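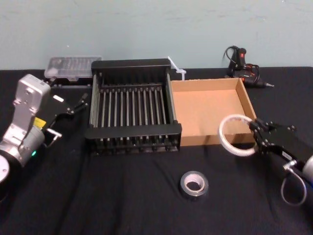 The Fleker two-arm bench kit at a sorting station with a dish rack and an open cardboard box.

Zamfir Opens Orders for Fleker Two-Arm Bench Kit

GRADSKA, November – Zamfir today opened orders for Fleker, a two-arm robot kit for small packing rooms, repair shops and teaching labs. The kit includes both arms, two parallel grippers, wrist cameras and the Clullitz control software. It is priced at 1,443 euros per month on a lease of at least 3 years.

"Our customers handle mixed goods in small numbers, and they asked for equipment that fits the bench they already own," said Rania Helmy, head of product at Zamfir. "Fleker can be installed by two people in 70 minutes."
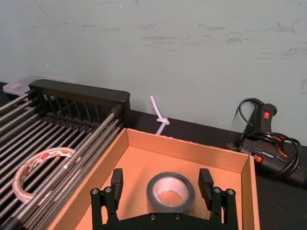
Wrist camera view of a Fleker gripper at a roll of duct tape in the box.

Clullitz ships with 128 ready-made routines for picking, placing and sorting. Operators may edit each routine on screen or record a new one by guiding the arms by hand.

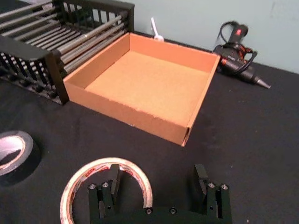 Station layout remains under the customer's control. Fleker requires no molded trays or marked positions, and the software accepts ordinary containers such as the shallow, lidless cardboard box set between a rack and a glue gun on the demonstration bench. Petrică Furtună, who leads customer training, will offer remote setup sessions to all leaseholders.

Deliveries begin in March. Orders and requests for a demonstration may be placed through the Zamfir sales office in Gradska.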